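From: Nabila Subramaniam
To: Witisside Printmakers list
Subject: Re: Hanging the members' show, and the labels question

Hi all,

Sorry to go quiet on this thread, I've been flat out finishing my own plates (two of them still refusing to behave, thanks for asking). Adi wrote:

> We have 49 works in and the long wall at Pimentel Hall really only
> likes 35. Do we double-hang, or do we ask people to pull
> something? Also Beril wants to know if we're doing wall labels
> again or just numbers and a sheet. I'm easy either way but
> the sheet has to go to the printer by the end of the week.
> Adi

My vote is double-hang, and do it boldly. Last year we were so careful about leaving air around everything that the little linocuts looked lost, and the big collagraphs at the end got all the attention. If we put the small works in a tight cluster near the door and let it get a bit crowded, people will have to come up close, and small prints love that! I'd keep the monotypes together too, they fight with anything that has a hard black line in it.

Danang asked me off list about background colour for the cluster. Please not the cream again. I'd go darker, a brown with some grey in it, and something mottled would be even better if Melati is still keen to do her paste papers. She did one for the Mesis swap that I'm still jealous of.

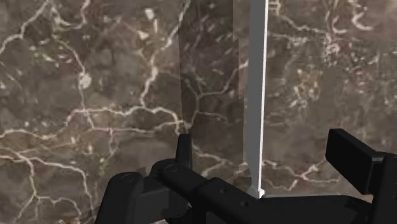 Pale veins on brown and warm grey.

A dark ground like that makes a white margin sing, but it does eat anything printed on buff paper, so we'd need to sort the works by paper before we sort them by size. I'm happy to come in early and do that on the floor if someone lets me in.

On labels: numbers and a sheet, please. I know some of you like having the title right there, but I stood in that room last May and watched person after person read the label, glance at the print and move along. With a sheet they at least look first. Large type though, my own mother couldn't read the last one. And can we agree on how we write editions this time? We had "ed. 13", "1/13" and "edition of thirteen" all on the one page.

Prices are a separate headache. I'd still like a few things at $65 or under so visitors can take home a real print. I've got three small drypoints I can put in the browser bin, unframed, in sleeves. If anyone else has proofs they don't hate, bring them along.

One more thing and then I'll stop — framing. The hooks at Pimentel won't take those sawtooth hangers, so D-rings and wire only. I have a bag of spare D-rings if you're caught short.
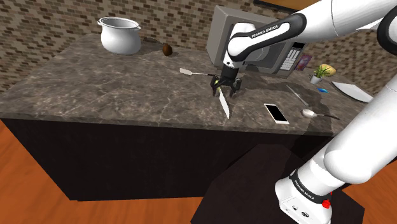
Beril rang while I was typing this and said she'd go along with a sheet as long as the numbers run left to right along the wall and don't jump about the way they did last time, and that she still thinks the monotypes should go by the window. I said the light there would be too strong in the afternoon. She said they're only up for a week. So somebody else can break the tie on that one.

Adi, if you send me the list as it stands I'll tidy up the editions tonight and send it straight back.

Cheers,
Nabila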